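Home Explore Neighborhoods Log in

Venkatesh Rodrigues
Thread, 7 posts

1/ I've been meaning to write something about our lane in Brivusside for ages, and this morning's walk finally pushed me into it. So get comfortable, because I'm going to go on a bit (you know me by now).

2/ We moved here in January, eleven boxes and one very grumpy cat, and the first thing my uncle said when he visited was that the road needed work. He's right, I suppose! But I've grown so fond of it that I'd be a little sad to see it all smooth and black.

3/ It's 430 steps from our gate to the bus stop at Greselach if I don't stop to talk to anybody, and I have managed that exactly once. Sivaprasad Rai is usually out with his newspaper, and he'll walk along with you halfway and then remember his tea.

12 replies 52 likes
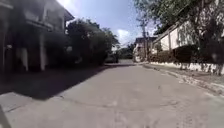 Posted by Venkatesh Rodrigues · Mar 20, 2025 · Brivusside

4/ Look at all those cracks, and the old patched seams running every which way. I step over the same ones each morning without thinking, the way you do with a creaky stair at home. The concrete goes so pale in strong sun that I've started carrying a hat, which my daughter finds hilarious.

5/ And then there's the shade on the left, bless it. I love a house with a proper upstairs balcony and deep eaves, and I love it even more when it throws a big cool wedge of shadow over half the lane. Everybody I know drifts to that side when it's bright, then swings back out where the shadow runs to a point.

6/ I also have a soft spot for those square pillars downstairs with the dim porch behind them. My grandmother's place in Poduval had a porch like that, and we did everything there: shelling peas, homework, arguing about cricket, sleeping through the afternoon on a mat.

7/ Elango Rao tells me there's talk of resurfacing from our end up to the trees. If they do it, I hope they leave it this narrow, so that you still have to say good morning to whoever's coming the other way. Anyway, I've let my coffee go cold writing this. Tell me about your own street, I'd love to hear!

31 replies 87 shares 800 likes

More from this author
Mangoes, and who gets the first one
The bus to Flumau and its many moods
Our cat meets the new kitchen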